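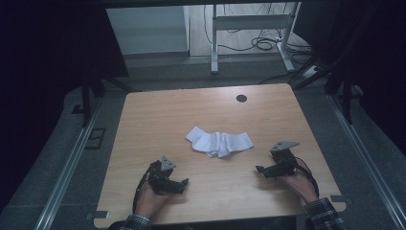

Last changed: 30/10/2018

Visit report: cloth handling demonstration, Plarnlow open day

1. Purpose

Our group attended the Plarnlow open day to observe how folding motions are recorded for the Clotirow project. The visit forms part of our term work on handling soft materials.

2. Set-up

The operator worked at a light wooden table with a black gripper in each hand and a crumpled white cloth between them. Both grippers carry a grey triangular plate on top and a cable running back past the hand. The jaws are short, so they have to be held low to reach the cloth.

3. Procedure

Each trial began with the cloth dropped in a loose bunch. The operator found two corners, spread the cloth and folded it twice. Staff told us that 288 trials had been logged before the open day and that 37 of them were rejected, mostly for a slipped corner. We were allowed one attempt each. Finding the second corner took the longest – the first tended to slide free while we searched.

4. Observations

Thick hems were easier to grip than single layers. Turning the wrist too far pulled on the cable, and two of us had to restart for that reason. We did not see the software that sorts the recordings, as it runs at the Cidanetti site.

5. Further work

We will repeat the task in December with kitchen tongs and a cotton tea towel, and compare our times with the log sheet Plarnlow has agreed to send.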